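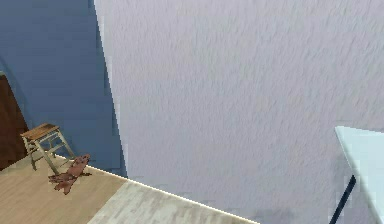

Painting over textured plaster

Textured plaster takes more paint than a smooth wall. Measure the wall, work out the quantity for a flat surface and add 25 per cent. The method below was written for Rurnby matt emulsion, but any water-based matt will do.

Preparation

Brush the wall from top to bottom with a soft hand brush. Do not sand. Wash off grease with sugar soap, rinse, and leave overnight. Fill cracks with fine filler and stipple it with a damp sponge before it sets – a flat patch will show through every coat.

New plaster needs a mist coat: 2 parts paint to 1 part water. Old, sound paint does not.

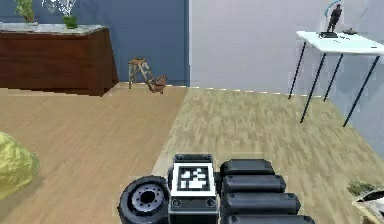 Black and grey parts, with a square marker on the housing.

Applying the paint

1. Cut in along the ceiling and corners with a 49 mm brush. Where two colours meet, finish the lighter one first.
2. Load a long-pile roller and work upwards in strips one roller wide.
3. Cross each strip diagonally to reach the hollows, then lay off lightly downwards.
4. Leave for eight hours before the second coat.

Check the dry wall with a lamp held close to the surface. Touch in any missed hollows with the brush – dab, do not stroke.

Page revised by Levente Vass, Wed 16 December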